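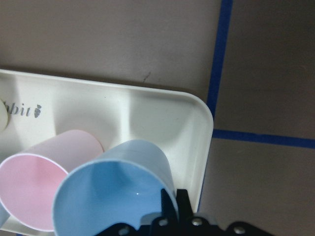 Storing Small Cups in a Shared Kitchen
Project report, household studies, December 24, 2024

Background

The Ledby student house has one kitchen for two floors. Plastic cups were the item residents complained about most in November. They were left on counters, stacked while still damp, or put in the drawer with the lids. Our project looked at whether a divided tray would keep them in one place.

Materials

We used a white plastic tray with a raised rim and a molded divider inside. It has gray lettering and a small carrot logo on the back wall. The cups were plastic, among them a pale pink one and a light blue one. We spent 3000 points from the Fan house fund, which also paid for labels and a brush.

Method

The trial ran for two weeks. In the first week residents stood the cups upright in the tray. In the second week they laid them on their sides. Each time a cup was used, the person made a mark on a sheet by the door. We collected 426 marks in total. The sheet did not ask who had used the cup.

We checked the tray every evening after dinner and wrote down any cups found elsewhere. Cups left in bedrooms were not included, as we had no permission to look there.

Results

Upright cups fell over when someone reached across the tray. Cups on their sides stayed put better, but they took up more space and some ended up overlapping. Residents said it was easier to pick out a color when the cups were lying down.

The divider was less useful than we expected. It is too low to hold a cup back, and people mostly ignored it. Cleaning the tray took longer along the divider than anywhere else.

Problems

The mark sheet got wet and had to be copied out again, so a few marks may be wrong. The Alow shelf we had planned to put the tray on was too narrow, and we moved the tray twice before the trial started. We also had planned to compare it with a Zultisine rack, but the rack arrived after the trial had ended.

Next steps

The tray is still in use with the cups on their sides. The rack will be tested next term with the same mark sheet, printed on heavier paper.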